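**Kinen Bench Practice Cards, second edition - review**

The Kinen set is a box of laminated cards and a thin ring-bound guide, meant to give small manipulation labs a shared set of rules for tabletop work. It covers layout, operator position, stopping, resets and logging. There are 35 cards, each carrying one rule and a short note on how to check it. We used it from October on two benches, alongside the Jalteck checklist we already had.

### What is in the box

The cards are grouped by stage: before power, before motion, during a run, after a run. Wording is short and mostly unambiguous. "Stop control within reach of the operator's free hand" can be checked in a second. "Adequate lighting" cannot, and the guide gives no lux value or method. Yiran Ren wrote a replacement for that card within the first week.

The guide runs to 151 pages, of which the first 20 are useful day to day. The rest is background on risk assessment that most labs will have in another form. It does not replace a formal assessment and says so on the inside cover.

### Use

The pre-motion cards are the strongest part. They require a slow first pass at reduced speed over the full working area, with hands off the table, and a named person on the stop. Baltasar Carrasco found that this added four minutes to a session. We have kept it.

The reset cards are weaker. They ask for objects to be returned to marked positions, which suits peg and block tasks and is of little help where the layout is meant to vary. Trinidad Núñez raised this with the publisher and was told that a third edition would deal with it. The Jalteck list handles the point better: it fixes the zones and leaves the objects free inside them.

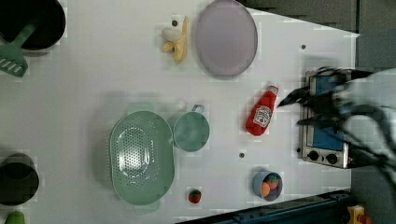 Card 17 deals with clearance, and I think it is the best in the set. It asks the operator to consider the height of each item as well as its footprint, and to look at what the arm must pass over on its way to the target. A toaster oven near the right edge, with the gripper reaching over it from that side towards a ketchup bottle, is the sort of layout it has in mind. A plan that treats the table as flat would miss the oven entirely. The same card asks for a note of anything close to the table edge, and black pots on the left would go on that list.

### Faults

- Card stock is good, but the ring binding on the guide opened after a month.
- Terms drift. "Cell", "station" and "bench" are used for the same thing.
- No card covers two operators sharing one stop control - a serious gap for teaching labs.
- Log sheets have no column for software version.

### Verdict

Worth buying for a lab with no written practice, or for one that trains new operators often. Labs already on the Jalteck list will want the pre-motion cards and card 17, and the cards are not sold separately. Our second bench has gone back to Jalteck with those additions copied in by hand.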